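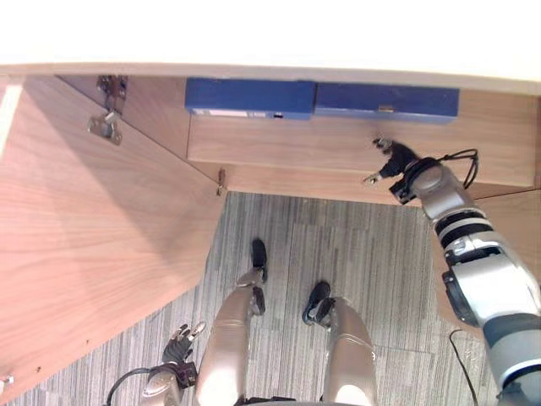 The trick is to stop thinking about your hands, I was told within a minute of putting the headset on, and of course from then on I could think about nothing else. My hands were holding two controllers. The robot's hands, on the other side of a partition, were wandering toward a wooden cabinet with two blue boxes tucked in above the drawer front.

I'd gone to Nevuvside to learn how you teach a robot a household chore, and the answer is that you do the chore yourself, through the robot, again and again. Every run gets recorded – what the cameras saw, where each joint went – and the recordings go into training. The project is called Nyanda. Its goal for the month was getting boxes out of furniture and putting them back, and the folder already held 187 good runs when I sat down. I was hoping to make it 188!

My first try lasted 40 seconds. I reached for the box on the right, felt very pleased with myself, and pushed the fingers straight into the drawer front. There's no sense of touch in the controllers (they'd like to add it, budget allowing), so I only knew because the arm stopped and my hand didn't. "You're leaning on it," said a voice through the partition. I was.

What gets you is the looking down. You see from the robot's head, so you look down and there are two silver legs and a pair of black feet standing on gray striped carpet, and some part of your brain says fine, those are mine now. Then the left hand drifts into view, fingers half curled, and you realize you've forgotten it completely. My left hand was resting on my knee. The regulars park theirs out to the side before they start, and I got into the habit after lunch.

By three o'clock I'd done 24 runs and kept five. The others went in a separate folder, which the crew goes through later to mark the spot where each one went wrong. I asked if mine could be deleted and got a very firm no.

Drurkora, the company paying for the floor time, wants 50 good runs from each new operator before anyone relies on their data. The slow, boring ones are the best, I'm told. Mine had a lot of sudden changes of heart in them. I'm booked in again in September, and I've been practicing on my kitchen drawers with my elbows tucked in.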